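Cover the table and leave the paper alone

Aranka Major

I have covered work tables for eleven years, first at school fairs and now in a shared workshop, and I still think plain brown kraft paper is the best surface you can put down. Oilcloth costs more and has to be scrubbed. Plastic sheeting slides about. Paper lies flat enough, takes a pencil mark and goes in the recycling when you are done.

My quarrel is with people who change it too soon. Holger Fagerlund, who shares the workshop, wants a fresh length put down whenever there is a blotch on the old one. A stain is a poor reason to throw away a whole tabletop of paper. If it has not torn and things stand level on it, it is still doing its job. We paid 44 for our last roll and I would like it to see out the year.

Tape matters more than clean paper. Mark the table into boxes with a dark colour that shows up from the other side of the room, and everyone can see where a thing belongs. Pale masking tape disappears against brown. I would also run the lines the full length of the table, even if you only use one end. 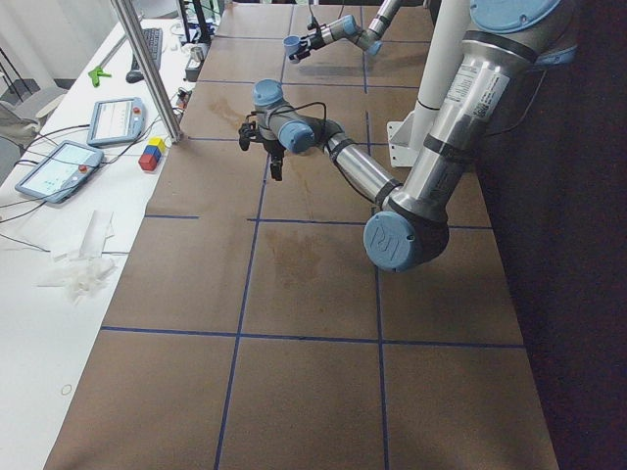 Brown paper with dark blue tape, wrinkles and stains included.

Holger says a marked cover looks careless to visitors. I would sooner they saw a table that gets used. When the paper rips I will change it, and the tape can be laid again in the same places.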